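Pukside board oil, the small tin: my review after a few months

I bought this oil in February because my old bottle was finished and the shop did not have the usual one any more. The Pukside tin is small, it has a screw lid, and on the label there are only two ingredients, linseed oil and a little wax. I liked that. I have read many labels where I understand less than half of the words.

First the smell. It is strong on the first day, like a school paint cupboard, and on the third day I could not notice it any more. My husband says he noticed it for a week, but he sleeps next to the kitchen wall.

How I use it: I wash the board, let it stand on its side until the next morning, rub very lightly with fine paper and then put on the oil with a piece of old T-shirt. After twenty minutes I wipe away everything that did not go in. This wiping is important. The first time I was lazy and the board stayed sticky for four days — I had to put newspaper on it and the newspaper also stuck. The second time I wiped properly and it was good.

Please spread the used cloth flat outside to dry, do not leave it in a ball in the bin. Linseed cloths can become hot by themselves. The warning is on the tin but it is printed very small.

Compared with the Selik oil, which I used before, the Pukside is thicker and slower. Selik is dry enough to use the next day, but with us it was gone after a few washings and bread dough began to stick again. With Pukside I need to oil less often. The colour becomes a little more yellow, and on very light wood you will see it. I do not mind on beech. On maple I would try the underside first, especially if there are knots or dark streaks that you like as they are.

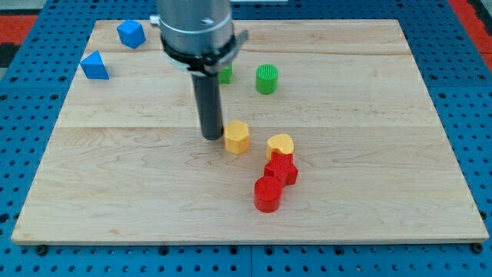
Ondport wrote under my first version of this review that the yellow colour gets weaker if the board stands near a window, and that two thin coats are better than one thick coat. I have now tried the thin coats and I agree with the second part. About the window I cannot say, my kitchen looks to the north.

The lid is the weak point. Oil dries in the thread and then you need pliers. I clean it now each time with a dry paper.

I would buy it again, but in the bigger tin if they make one.

29 May 2021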